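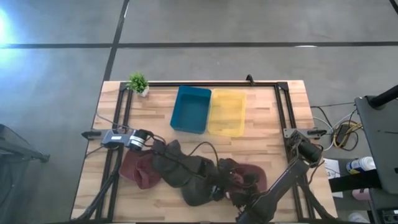 Workshop Tips: Getting Two Arms to Share One Bench

If you've been following along with the bench build, you'll know that bolting things down was the easy part, and that the software is where the evenings go. These are the habits Vitória Lobo and I have settled into at the Sullham workshop, in no particular order, and I hope they spare you a little grief.

Start with the bins. Ours are an opaque teal one and a see-through yellow one, side by side near the far rail, and the yellow one gave our vision code fits — the wood grain shows through the bottom, so the program kept deciding there was more table there. Teach it the rim of the bin and leave the floor of it alone. Take your sample pictures with the bins empty first, then with things in them, and keep the two sets in separate folders.

Put everything that stays on the bench into the planner's map, even the silly things. The little potted plant in the corner has its own box in our file, drawn a bit bigger than the leaves. So do the clamps on the side rails, which are very easy to forget when you're only thinking about the tabletop!

Cloth sleeves make an arm fatter than the maker's model says it is. Measure over the fabric at its puffiest and type that number in. We added 13 millimeters all the way along and the planner has been much more polite ever since. Cables that loop up over an arm want some room too.

When both arms need the middle, let one ask for it and the other wait. Kieran Carroll wrote us a small lock for this, 3 lines in the settings file, and I'd been trying to do the same job with timers for most of January (don't use timers).

Redo the camera calibration whenever a wrist camera gets bumped, and before any long session. Save each one under a new name. We're up to number 232 and I have gone back to an old one more than once.

Last, run every new plan at the slowest speed twice through, with your hand near the stop button, before you turn it up.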